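Magazine > Pets > Fishkeeping

Feeding a Planted Tank Through a Dry Summer

14 comments | 8 shares

Dilek Ertürk keeps five freshwater tanks in a ground-floor apartment in Birnon, and each July she cuts the food in all of them. Warm water holds less oxygen, and leftover flakes rot faster in it. Her tetras get one small meal a day until the evenings cool off.

She feeds at 8 in the morning, after the lights have been on for a while. Anything still drifting after a couple of minutes comes out with a net.

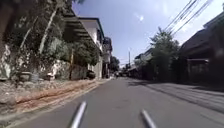
The plants need attention too. Vallisneria grows quickly in summer and will shade everything under it, so she thins it when she changes the water. Old leaves go first. Java fern is slower and she mostly leaves it alone.

Her neighbor Arnel Mangubat has a 16-gallon tank and does things differently. He skips a day of feeding every week, all year, and tops up with water that has stood overnight in a bucket. His shrimp eat the algae off the glass. He has lost a few fish in heat waves and now runs an air stone at night from June on.

Filed under: Freshwater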